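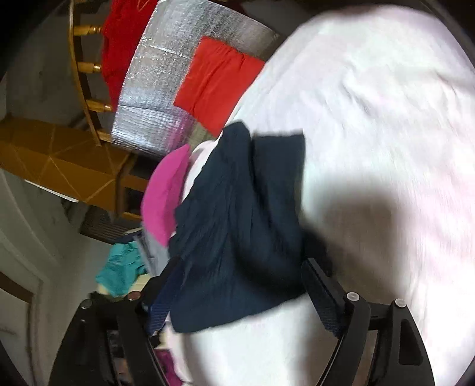
**Figure 5.1** A dark navy cloth on a white sheet.

# Chapter 5: Sorting and Folding Household Textiles

## Introduction

The care of household textiles does not end when the washing is done. An item that has been cleaned well may still be spoiled by careless handling afterward. Creases set while a cloth lies in a heap, dark lint settles on pale fabric, and small pieces are lost inside larger ones. This chapter deals with the stage between the dryer or line and the shelf, which many households and a good number of commercial laundries treat as an afterthought.

Consider the cloth in Figure 5.1. A deep fold runs down through it, and finer creases cross its left half on the diagonal. Before it can be stored, a worker must find its corners, open the fold, and smooth the surface by hand. The task is small. In a laundry that handles 673 pieces in a shift, however, the same few movements are repeated all day, and the order in which they are made has a clear effect on both the finish of the work and the comfort of the worker.

## What You Will Learn

After completing this chapter, you should be able to:

- sort clean textiles by color, size, and weight;
- find the edges and corners of a crumpled piece without shaking it;
- choose a suitable fold for flat cloths, sheets, and shaped garments;
- prepare a folding surface and keep it in good order.

## Key Terms

**Ground cloth.** A clean sheet spread over the work surface before folding begins. White is preferred, as loose threads and stains show clearly against it.

**Hem line.** The finished lower edge of a piece. It is the usual starting point for a fold.

**Set crease.** A crease that remains after the fabric has been smoothed by hand and that requires steam or an iron.

**Resting time.** The period for which a folded stack is left undisturbed before it is moved. In this book the standard resting time is 30 minutes.

## 5.1 Why Sorting Comes First

Students often ask why clean items must be sorted a second time, when they were sorted before washing. The two operations have different aims. Sorting before the wash protects the fabric from dye and from heat. Sorting after the wash prepares the work for folding, and it is concerned chiefly with size and destination.

Color still matters at this stage. Dark pieces shed fibers that are hard to see on the piece itself and very easy to see on a white sheet. For this reason, dark cloths are folded together, and the ground cloth is brushed down before any pale items are brought to it.

The Dremlow Guest House, whose linen room is studied at the end of this chapter, follows a simple rule. Large flat pieces are folded first, small flat pieces second, and shaped garments last. Its linen supervisor, Anderson Rocha, introduced the rule in July after a review of the 43 items returned from guest rooms for refolding. Most were small cloths that had been caught up in sheets - a fault of sorting, although it had been recorded as a fault of folding.

## Before You Read On

Take one cloth from your own laundry and drop it onto a bed or table. Without lifting it, try to locate all of its corners. Write down which you found first and which were hidden under other layers. Keep your notes at hand, as they will be needed for the practical work in Section 5.2.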